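Home Desk Staplers Punches Tape Lamps Notes Contact

Desk Things from the Bratu Office

The Bratu office ran a small bookkeeping and document service on the second floor of a building on Andanico Street. When the lease ended in March I took home the things from the desks and the supply closet that the new tenants didn't want. Most of it is ordinary. I have been cleaning it a box at a time and putting it on this page as I go, with a line or two for each piece and more where I had something to say.

Sizes are in inches. If I took something apart I say so. Nothing on this page is for sale, though a few duplicates can be had for the postage. Entries still waiting for a picture are listed with the text only.

Last updated Saturday, December 19, 2020.

Box 1: Punches and cutters

Two-hole punch, gray. Cast base, with a rubber mat underneath that doubles as the chip tray. The mat had gone hard and let go of the chips whenever the punch was picked up. I soaked it in warm water and it seats again.

Three-hole punch, Luter. Takes 10 sheets of regular copy paper before the handle starts to fight back. The middle punch head was set wrong, so every page from it sat crooked in the binder. One screw underneath fixes the head in place, and it had worked loose.

Single-hole punch. The plier type, for tickets and cards. The spring is fine. The chip catcher is missing, and from the marks on the jaw it has been missing for a long time.

Paper trimmer. A 12-inch cutting arm on a pressed board base with a printed grid. The grid is worn off in the lower left corner where everyone lined up their paper. I sharpened the arm once with a stone and then left it alone.

Letter opener, brass. Bent near the tip. It was used to get the supply closet door open at least twice while I worked there, and I was one of the people who did it.

Box 2: Tape and glue

Heavy tape dispenser. Weighted with sand, which I know because the felt on the bottom had split and there was sand in the box. New felt, cut from a scrap, glued down with contact cement. It sits flat and doesn't slide.

Light tape dispenser. For the narrow rolls. The cutting teeth are plastic and were never much good. You had to pull sideways and down.

Gummed tape moistener. A tank, a roller and a brush. The brush was stiff with old gum and came back after two days in a jar of water. We used it for closing archive cartons. I'd still take it over a tape gun for that job — the gummed tape doesn't lift in a hot storeroom.

Glue bottle, empty. Kept for the rubber cap with the slit in it. They fit other bottles.

Box 3: Stamps and pads

Date stamp, Ernar. Four bands. The year band ran out before the office did, and for the last stretch we stamped the day and month and wrote the year by hand. The bands turn more easily if you run them dry over a scrap of paper first.

Received stamp. Wooden handle, varnish worn through at the grip. The left side of the frame always printed heavier than the right. I tried packing the rubber with a slip of card to even it out. It helped a little.

Numbering machine. The best thing in the box and the heaviest. It advances by one with each stroke, or can be set to repeat the same number two or three times for duplicates. It stopped for good on 1,448, which was the last carton label we made, and I have left it there. I oiled the plunger and did not touch the wheels.

Ink pads, black and red. Dry. I re-inked the black one and it took fine. The red had a hole in the cloth, so I kept only the tin.

Box 4: Holding paper together

Clips, assorted. A jar of them. Smooth ones, ribbed ones, the big ones with the doubled ends. I sorted them one evening while listening to a ball game and then put them all back in the same jar.

Binder clips. Two sizes. The large ones lose their grip if they are left on a thick stack for years, and most of these were.

Brass fasteners. In the original box, with the washers in a paper envelope inside. The washers matter on heavy covers, where the fastener pulls through without them.

Treasury tags. Emilian Husar, who had the desk by the window, was the only one in the office who used them, and he ordered 32 packets at once in order to get a price. Six are left. The string ones hold up better than the plastic ones.

Staple remover, jaw type. Brown grips. One tooth is slightly out of line and tears the paper. I filed it, and now it tears it a bit less.

Staple remover, blade type. A flat steel tongue with a handle. Slower than the jaw type and much kinder to the page. This is the one to use on anything you plan to scan. Slide it under the closed side, rock it up, then pull the legs out from the front.

Box 5: Staplers

There were more staplers in the office than desks. They moved from one room to another and people put tape on them with their initials, which I have taken off with lighter fluid. The glue comes away clean from painted metal. On plastic I used cooking oil and a rag and washed it afterward, because lighter fluid can dull the surface.

A few general points on cleaning, as I did the same thing to all of them:

Open the stapler and take out any staples left in the channel. Loose ones hide under the slider, so turn it over and tap it on a folded towel.

Brush out the channel with a dry toothbrush. Most of what comes out is paper dust, with some broken staple legs up near the nose.

Wipe the rod with a cloth and put a single drop of light oil on it. Work the slider back and forth a dozen times and wipe it again. Any oil left in the channel ends up on the paper.

Check the nose last. A bent staple stuck there is the reason most staplers get thrown out. A thin pair of tweezers will get it, or a straightened paper clip if the gap is narrow.

I don't oil the hinge unless it squeaks.

Long-arm stapler, Luter. For booklets. There is a sliding stop on the arm with a thumbscrew, and the thumbscrew had been replaced with a wing nut from somewhere. It works, so the wing nut stays. We used it for the yearly report covers and hardly ever otherwise.

Heavy-duty stapler. Gray enamel, chipped along the handle. It takes the long-leg staples, and there are two boxes of those with it. You stand up to use this one. The base has screw holes for fixing it to a bench but it was never fixed to anything.

Plier stapler. Used for tagging the fabric sample bags when we did the books for a tailor. The return spring was weak and I swapped it for one from a broken pair. Same size, slightly stiffer.

Small stapler, cream. A travel one, takes the mini staples. I have not been able to find staples that feed properly. Two brands jammed on the second squeeze, and the third was too wide to go in the channel at all. It is clean and on the shelf.

Half-strip stapler, black. The plain one from the front counter. The anvil plate turns around so the staple legs bend outward for temporary pinning. I worked at that counter for years before I found out what the plate was for. Push the little button under the base and turn it half a circle.

Electric stapler. Tested once with an old set of batteries and it fired. The contacts had green crust on them, which came off with vinegar on a cotton swab. I took the batteries out again before putting it away.

Blue desk stapler. Glossy royal blue with chrome-finished parts and a wide, rounded base. It looks open on the white tabletop, with the black staple channel and the silver slider showing.

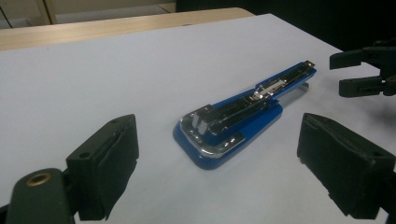
Box 6: Lamps and other electrical

Not photographed yet. There are two desk lamps with clamp bases, an adding machine with a paper roll, and a pencil sharpener that needs a new cord. I want to do the cords before anything else in this box gets plugged in.

If you worked at Bratu and recognize something, or know where the chip catcher for the single-hole punch went, write to me through the Contact page. I am also looking for mini staples in the old narrow size, any quantity.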